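Ruaridh Matheson has been packing presents in Tirnbridge since he was old enough to be trusted with tape, and he still distrusts tissue paper. His parcels start with something soft and get sillier from there.
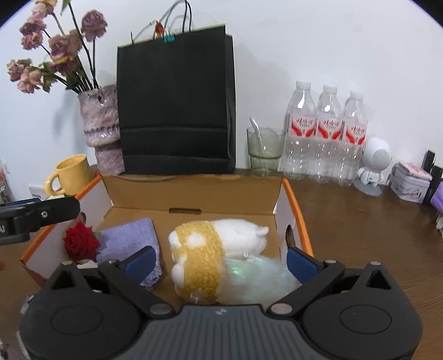
Plush company, a folded lavender cloth and a single red rose.

The cloth does the dull work. Fold it flat first, he advises, and stop admiring it -- it has a box to line. The rose goes in late, well away from anything heavy.
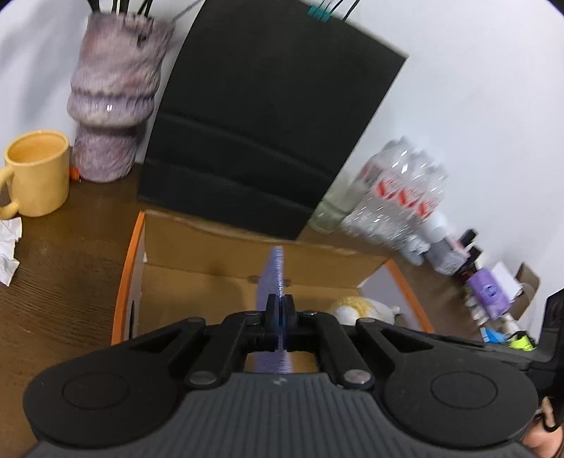 Should the cloth be ironed first?
Only if it has been creased in a drawer since June. A quick shake will do for the rest.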